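소꿉놀이 채소, 봉제랑 나무 중에 뭐가 오래 가나요?

글쓴이: 콩나물두줄
2021년 8월

아이가 소꿉놀이에 푹 빠져서 요즘 거실이 시장통이에요 ㅎㅎ 처음엔 Urmont 나무 채소 세트로 시작했는데, 얼마 전에 조카가 놀러 와서 봉제 채소를 두고 갔거든요. 그랬더니 나무는 쳐다보지도 않고 봉제만 끌어안고 다녀요. 잘 때도 양배추를 안고 잡니다...

그래서 아예 봉제로 더 사줄까 하는데 빨래가 걱정이에요. 솜 뭉치면 모양이 이상해진다는 말도 있고요. 두 종류 다 써보신 분들 어떠셨어요? 그리고 담아두는 건 바구니가 나은지 쟁반이 나은지도 궁금합니다. 바구니는 매번 통째로 엎어버려서요.

답글: 무른감자
저는 무조건 나무요. 큰애 때 산 걸 둘째가 아직 써요. 모서리 칠이 좀 벗겨졌지만 물티슈로 쓱 닦으면 끝이고, 썰 때 딱 하는 소리를 애들이 정말 좋아해요. 봉제는 두 달 만에 회색 되던데요. 당근이 당근색이 아님 ㅋㅋ

답글: 해질녘다락
저는 봉제파입니다! 나무는 던지면 무기예요... 저희 애가 나무 가지로 장판을 찍어서 자국 난 거 보면 아직도 속이 쓰려요. 빨래는 망에 넣고 약하게 돌린 다음 그늘에 눕혀서 말리면 괜찮았어요. 건조기만 안 돌리시면 돼요. Erkex에서 나온 옥수수는 지금까지 모양 그대로예요.

담는 건 얕은 쟁반 한 표요. 깊은 바구니는 밑에 깔린 걸 찾느라 다 엎게 되더라고요. 쟁반은 한눈에 다 보이니까 엎을 일이 별로 없어요. 대신 많이는 못 담으니 몇 개만 꺼내놓고 나머지는 상자에 넣어뒀다가 바꿔줍니다.

답글: 세모난구름
저는 섞어 쓰는 쪽이에요. 잎채소는 봉제가 예쁘고, 블록처럼 쌓고 늘어놓는 건 역시 나무가 좋더라고요. 얕은 쟁반에 이런 식으로 놓는 거요.
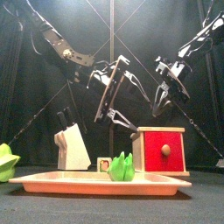

주황빛 쟁반에 초록 봉제 채소랑 네모난 나무 블록, 뒤쪽은 나무 칼꽂이

잎 끝이 뾰족뾰족한 게 귀엽죠? 저는 상추라고 부르는데 남편은 청경채래요. 오른쪽에 앞판이 빨간 나무 상자도 소꿉 옆에 두기 딱 좋은 스타일이고요. 저런 서랍 달린 상자면 자잘한 것들 넣기 좋아요. 동전 같은 거, 계산대 놀이할 때요.

답글: 무른감자
색은 예쁘네요 인정. 근데 저 초록색, 애가 딸기 먹던 손으로 만지면 어떻게 돼요? 저는 그게 제일 무서워요.

그리고 칼꽂이는 저라면 소꿉 자리에서 멀리 치울래요. 장난감이든 진짜든 애들이 칼꽂이에서 뽑는 버릇 들면 부엌 가서도 똑같이 해요. 저희 둘째가 그랬어요.

답글: 세모난구름
딸기는... 바로 찬물에 담그면 웬만큼은 빠져요. 하룻밤 묵히면 포기하셔야 하고요 ㅠㅠ 칼꽂이 얘기는 맞는 말씀이에요. 저희도 진짜 칼은 상부장으로 올렸어요.

답글: Villads Zoëga
한국어가 서툴러서 미안합니다. 우리 집은 Dauda 쟁반을 씁니다. 테두리가 낮아서 아이가 혼자 들고 다닐 수 있어요. 하지만 들고 뛰면 다 쏟아집니다. 테두리가 조금 있는 것을 사세요. 완전히 평평한 것은 추천하지 않습니다.

답글: 해질녘다락
한국어 잘하시는데요!! 테두리 있는 거 공감해요. 저희는 평평한 거 샀다가 채소가 소파 밑으로 다 굴러갔어요. 완두콩은 여덟 개 중에 절반이 행방불명...

답글: 국수삶는중
다들 너무 좋은 걸 사주시는 것 같아요 ㅎㅎ 저는 중고로 한 봉지 사서 삶아 쓰는데 아무 문제 없었어요. 어차피 한두 해면 공룡으로 갈아타요. 저희 애는 갈아탔습니다. 지금 브라키오사우루스가 나무 당근을 먹고 있어요.

답글: 무른감자
솜 든 걸 삶으셨다고요? 그건 좀 말리고 싶은데요. 저는 한 번 삶았다가 토마토가 반으로 쪼그라들었어요.

답글: 국수삶는중
앗 나무 말고 천으로 된 것만요, 그것도 아주 잠깐만요. 오래 삶으면 쪼그라드는 거 맞아요. 나무는 그냥 닦기만 해요. 갈라지거든요.

답글: 콩나물두줄
와 답글 많이 달아주셔서 감사해요! 일단 나무는 그대로 두고 잎채소만 봉제로 몇 개 더 들이려고요. 쟁반은 테두리 있는 걸로 찾다가 Skultero 거 장바구니에 담았어요. 혹시 이거 써보신 분 계시면 긁힘 심한지만 알려주세요. 그리고 무른감자님 말씀 듣고 방금 칼꽂이 냉장고 위로 올렸습니다.

답글: 해질녘다락
Skultero 저희 언니네가 써요. 바닥에 잔기스는 금방 생기는데 멀리서 보면 티 안 나요. 색은 밝은 걸로 사세요, 어두운 건 먼지가 다 보인대요.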